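Paper Tracks: Inside a Small Board Game Workshop
October | By the Jelness staff

Loven prints race games: a numbered track, a die, a few counters. The workshop runs 200 sheets per batch, and the owner, who designs every board, keeps the palette to white, black and two or three grays.

"Color costs more and hides mistakes," the owner said. "With gray you see right away if a square is too dark to read the number on it."

The track is drawn first, as one thick outline. Squares are cut into it afterward with thin lines. The owner prefers serif numerals, set large - players read them from across the table, often upside down.

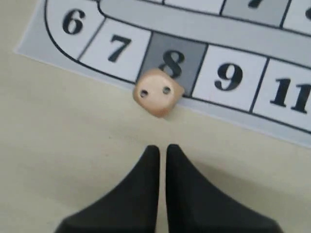

Bends take the most time. "A square in a curve loses a corner, so the number has to shift," the owner said. "I move it by hand, print it, and put the sheet on a table at an angle. If I have to turn my head, it goes back."

Wooden dice come from Verschueren in bags of 80. The owner rolls each one 10 times on a finished sheet before it is packed. A die that slides too far is set aside.

Folding is still an open question. A crease through the lower row wears the ink, and a rolled sheet will not lie flat. The next batch will be tested both ways.

Related
Zalport: choosing card stock for short runs
Counters, pegs and pawns compared
Storing flat sheets in a damp room

Contact | Copyright Jelness | Back to top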